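FOR IMMEDIATE RELEASE - January

Clatateck brings out Prellance play kitchen food range, grapes first

GITEN - Clatateck, the small toy maker on Nguyen Street, is putting its Prellance play food line on sale this month. 68 pieces in the full set. Fruit, vegetables, bread, a few odd ones. Sold as a full crate for schools and day cares, or in smaller bags for homes.

The line is meant to be used with real cookware. That was the starting point and it stayed the starting point all the way through. Kids want the pot from the kitchen cupboard, they don't want the one-inch plastic pan that comes in the box. So no pans in the box. Prellance is food only, sized to go into an ordinary saucepan and come back out again without a fight.

Grapes lead the range. Green, see-through, glossy, one solid bunch with no loose grapes to come off. Tapered so a small hand can get hold of the narrow end. The grapes went through more versions than anything else in the crate - 11 molds before the shape was signed off. Early ones were too round and rolled off every counter we put them on. Later ones too flat, looked like a pine cone. The final bunch is widest up near the top and comes down almost to a point.

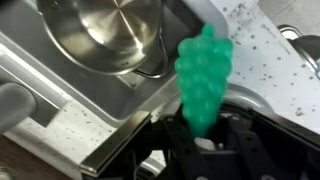 Green toy grapes with a stainless steel pot. Press use permitted with credit to Clatateck.

The color took a while too. First samples were a solid green and they looked dead next to metal. The see-through plastic lets some light in, so the bunch looks brighter on a pale counter or by a window. Purple was tried and dropped, came out nearly black indoors. It may be back for the second run, no promise on that.

Play kitchens have been getting bigger and more crowded for years, with lights and sounds and a faucet that needs batteries. Clatateck went the other way with this one. There is nothing to charge and nothing to put together. A crate, a lid, and the food. Put it next to a pot and a spoon and leave the room for ten minutes.

"We kept hearing the same thing from parents, that the toy stove sits there and the kids are in the real cupboards," said a Clatateck spokesperson. "Fine. Then make food that belongs in the real cupboards. The grapes go in the soup. The grapes always go in the soup, we stopped arguing about it."

Clatateck ran a loan program in Giten before the launch. 90 households had a bag each for a month and wrote down what got played with and what ended up under the couch. Results changed the set quite a bit. The fried egg got thicker. A flat slice of ham was cut altogther. The lemon is now a whole lemon, the halves kept getting seperated. Grapes, corn and the bread roll were the three most asked for, and the smaller bags are built around those.

Tidy-up was the other complaint, so the crate is low and open with a flat lid that doubles as a tray. Pieces don't have assigned slots. Throw them in, lid on, done. Smaller bags close with a drawstring and hang on a hook or a cupboard handle.

Cleaning: warm water, dish soap, dry with a towel. Keep off a hot burner and out of the oven, including inside a pan. The pieces are toys and will soften with heat. Stove should be off and cool if the play is happening anywhere near it. An adult nearby please, same as with any kitchen play.

First run is 800 crates, plus bags. Orders from day cares and schools go out ahead of single orders. Stores in Giten will have bags on the shelf before the end of the month, crates by order only for now. Replacement pieces can be bought one at a time, grapes included, and we'd rather you did that than buy a whole new bag.

What's in the smaller bags:
Soup bag - grapes, corn, carrot, onion, bread roll
Breakfast bag - fried egg, toast, banana, grapes
Market bag - lemon, pear, tomato, grapes, potato, peas

Yes, grapes in all three. See above.

Samples are available to press and to toy store buyers while they last. Please say which bag you want and give a street address, no PO boxes. Samples don't need to come back. A sheet with sizes and weights for each piece goes out with every sample and can be sent on its own.

About Clatateck
Clatateck makes toys for kitchens, bathrooms and back yards from its workshop in Giten. Prellance is its first food line. The workshop store on Nguyen Street opens at 10 a.m. and has a shelf of seconds by the door.

Press contact: Clatateck press desk, Nguyen Street, Giten. Phones answered mornings only, until noon.

###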